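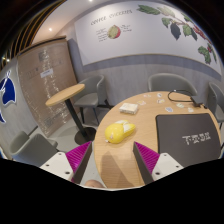
Who was allowed to enter the poster evening? Any second-year with a project and a supervisor's signature, and Sayaka Tamura had both by lunchtime on Friday.

She also had a poster with the wrong title on it. The print shop had swapped hers with a chemist's, so that under HOW RIVERS REMEMBER, in letters you could read from the parking lot, came four columns on paint solvents.

"It's gorgeous, though," said Shalini Mittal, who loved everything on the first day of anything. "Look at that blue!"

"It's solvents, Shalini."

"Gorgeous solvents."

They ran. They ran down the hill from the Tanabe Building, past the library, past the bike racks where Sota Ikeda was trying to remember the code to his own lock (it was 2261, he told them proudly, it had just come back to him), and they picked him up too, because he had long arms and a poster tube. The shop closed at four. It was 3:35.

The man at the counter had already sent the other one out. Somebody from chemistry had come by and signed for it, a tall guy, French, very polite.

"Baptiste Le Goff," said all three of them together.

Oh, what a wonderful thing a campus is when you need one particular person! Sota knew a girl in his lab. The girl knew he ate late. And there he was in the basement cafeteria with a bowl of soup, the tube leaning on his chair, perfectly calm, because he hadn't opened it.

"But mine is fine," he said. Then he opened it. "Ah. Mine is about mud."

"Silt," said Sayaka.

He read it anyway, the whole thing, standing up with his soup going cold, and he asked her why the bend at Oslow had moved 30 yards in one winter when the one below it hadn't moved at all. Nobody had asked her that before. She had been waiting since August for someone to ask her that. She told him about the old mill wall and the gravel, and drew it on a napkin, and then drew it again bigger, and Shalini had to take the pen away.

The titles were still wrong, of course. They cut both of them off with Sota's lab scissors and traded, and the tape hardly showed.

There were 100 posters in the hall that night. Professor Shibata came by at seven with his glasses pushed up on his head, looked at the napkin pinned in the corner, and said, "Now that one I'd like to keep."

"Which one, the poster?"

"No, no," said Yasuo Shibata, already unpinning it. "And who's this Baptiste you've thanked at the bottom?"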